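Skarkel Housing Association
Advice for residents: small electrical appliances at home

Using extension leads and hair dryers safely

This page is for tenants and leaseholders in all Skarkel properties, including the sheltered flats at Prusdale. It covers the everyday care of plug-in appliances. It does not cover fixed wiring, cookers or storage heaters, which should be reported to the repairs desk.

Extension leads

An extension lead is intended for occasional use. Where a room does not have enough sockets, residents may ask for an additional double socket to be considered at the next planned visit. Requests are dealt with in order and may take up to 36 working days.

Before plugging anything in, check the rating printed on the underside of the lead. Most household leads are rated at 13 amps in total, shared between everything connected to them. A 2000 watt appliance uses well over half of that on its own, so two heating appliances should never be run from the same lead at the same time. Kettles, heaters, irons and tumble dryers should go straight into the wall.

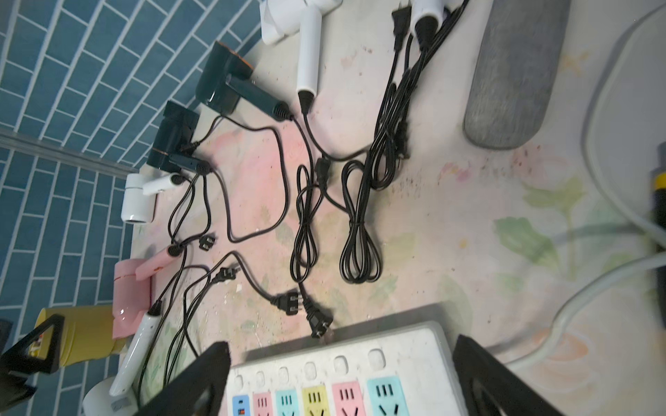
Do not plug one lead into another. Unwind a reel fully before use, even for a short job, and do not run any lead under a carpet or across a doorway. Leads should be dusted with a dry cloth every month or so, after they have been switched off and unplugged at the wall. A lead that feels warm, smells of burning or has a cracked casing must be taken out of use at once.

Hair dryers

Hair dryers must not be used in a bathroom, with the exception of fixed models installed by a qualified electrician. Dry your hands before touching the plug or the switch.

Most faults begin at the point where the cord enters the handle. Wrapping the cord tightly round the body bends it sharply at this point and will in time break the wires inside. Fold the cord into loose loops instead and secure it with a fabric tie. Allow the dryer to cool on a hard surface before putting it in a drawer — bedding and towels are not suitable.

The air inlet collects lint and should be kept clear. With the dryer unplugged and cold, brush the grille with an old toothbrush. If the cover is made to come off, wash it in warm soapy water and let it dry completely before refitting it. Never put water or spray polish on the dryer itself.

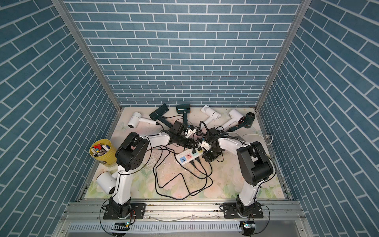 Hair dryers and their cables. Inspect each cord along its full length before use.

When to stop using an appliance

Stop using any appliance that cuts out, sparks, rattles or gives off smoke. Tape is not an acceptable repair for a damaged cord. Residents should not open the casing of a hair dryer, as the parts inside are not meant to be serviced at home.

Disposal

Small appliances must not be put in household bins or left in bin stores. The Rampersad Court collection point, next to flat 47, accepts them from 8 am to 6 pm. Tie the cord to the appliance so that it does not trail. Residents of Ulano House may use the locked cage by the rear entrance; the key is held at reception.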